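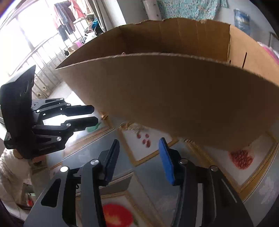 Flarneva Forum > Household Automation > Are machines ready for domestic chores?

Started by: Rosaura Castaño (moderator)
September 1, 2025

Members are invited to submit their views on whether present machines can be trusted with ordinary tidying. The previous thread, opened in May, reached 100 replies and has been closed. Please confine remarks to tasks you have seen attempted.

Reply by: Urrego
It is my position that they are not ready. Lifting a large carton is within reach, provided both ends are supported. Setting it down in a furnished bedroom, with clothes hanging and a bed to one side, remains a task for a person.

Reply by: Edith Palomino
I must disagree in part. Cardboard is light and forgives a poor grip. The greater difficulty lies in the contents. 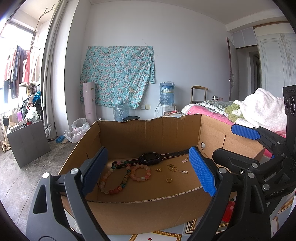 A watch strap offers a good length to hold. Beaded bracelets that overlap do not, and a tangled charm or a small clasp is harder still. I should not accept any claim of readiness until such articles can be sorted without damage.

Reply by: Jastamach
With respect, that standard is too strict. My own household would be well served by a machine that moved boxes and left the jewellery alone.

Reply by: Urrego
At what price? The last quotation I received was 3,000 pounds, with no undertaking as to breakages.

Reply by: Kukis
I support Mrs Palomino. Bracelets are ordinary household goods and should be included in any fair trial.

Reply by: Rosaura Castaño (moderator)
Noted. Proposals for a list of trial articles may be posted below. Questions of price belong in the Purchasing section.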